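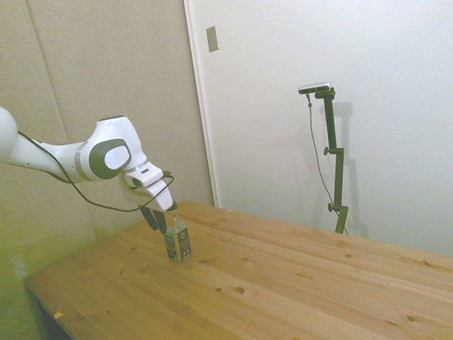

The Pine Table Room at Binbridge

The long room on the ground floor at Binbridge reopened in April after a winter of work on the floor, the walls and the furniture. This page collects pictures from the room along with notes on the table, the wall panels and the finish, mostly for people who wrote in asking what was used. Click any picture for the larger size.

The table

The top is pine, made up from planks with the knots left in. Aled Penry built it from boards that came out of the old store at Lidalholm. He picked through the stack twice and turned down anything with a loose knot. The small dark ones are tight and have been left as they were, with no filler. The planks were planed by machine, then sanded by hand with the grain. The front edge shows the full thickness of the top and was only lightly rounded over, enough to take the sharpness off.

The wall panels

The beige panels behind the table are padded and covered in fabric. They replaced bare plaster, which made the room too loud for more than one conversation. Duangjai Ongart chose the color after trying a gray that looked cold next to the pine. Each panel lifts off its rail for cleaning. The fabric order number was 414, for anyone who wants to match it, and the supplier was Trallby. We had one panel re-covered after a leak, and the new piece is close enough in color that it was put back in the same spot.
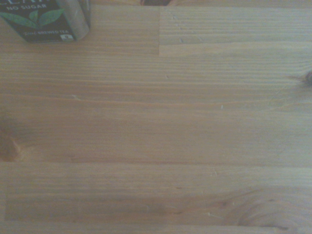 Finish and care

The finish is a hard wax oil, put on in two thin coats with a day between them. Gion Zürcher did the first coat and Keyvan Rashti did the second. We wanted something that could be patched in one spot without redoing the whole top. The color of the boards varies, from cream to a darker amber, and the oil brought that out a little more than we expected on the test piece. Drinks are allowed in the room, and a bottle of sugar-free tea set straight on the boards is fine. For hot mugs, please use the cork mats from the shelf by the door. Wipe up spills with a damp cloth and dry the spot afterward. Do not use spray polish on this top.

Joints between boards

Several of the boards were too short to run the full length, so they meet end to end. Periklis Chatzigeorgiou cut these joints and staggered them so that no two fall side by side. A lighter board sometimes ends up next to a darker one where they meet. We talked about staining the top to even it out and decided to leave it alone.

Costs and dimensions

The budget for the room was 2,000, of which 400 went to the table, mostly for sandpaper, oil and the hire of the planer. The room seats 13 with the table pulled out from the wall. The chairs are a mix of what was already in the building and are due to be replaced.

Using the room

The room is open to all groups in the building from 8 a.m. Bookings go through Ross at the front desk. Please leave the table where you found it and take bottles and cups with you when you go. The key for the window lock hangs inside the cupboard.

More pictures will be added when the new chairs arrive.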